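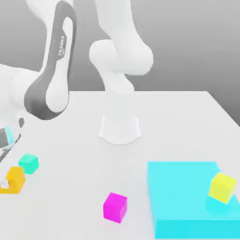

Pirmin Aebischer wrote in after my last bread post to say that his sourdough starter smells like nail polish by the second morning, and should he throw it out and begin again? Please don't, Pirmin! A sharp smell like that usually means a hungry starter, and feeding is an easy fix.

What you need

A clean jar with a loose lid
54 grams whole wheat flour
54 grams bread flour
108 grams water, slightly warm to the touch
A rubber band

Waking it up

1. Stir the starter well, including any gray liquid on top. If you see pink or orange streaks or fuzzy mold, stop and throw the whole thing away.

2. Spoon 54 grams into the clean jar. The rest can go into pancakes (I love it in pancakes, especially with a bit of buckwheat).

3. Add the water and stir until it looks milky, then add both flours and mix until no dry bits are left. It should be thick, like muffin batter.

4. Slip the rubber band around the jar at the level of the starter. Rest the lid on top without screwing it down.

5. Leave it somewhere out of the draft and feed it again when it has risen and just begun to sink. In my kitchen that's twice a day in summer, and a bit slower come December.

Keep this up for 7 days. The smell should drift toward yogurt and ripe apples, and one morning you'll find it doubled and full of bubbles, which still makes me grin every single time!

If it stays flat, try a warmer shelf before you change the flour. Mine sits on top of the fridge, next to the radio.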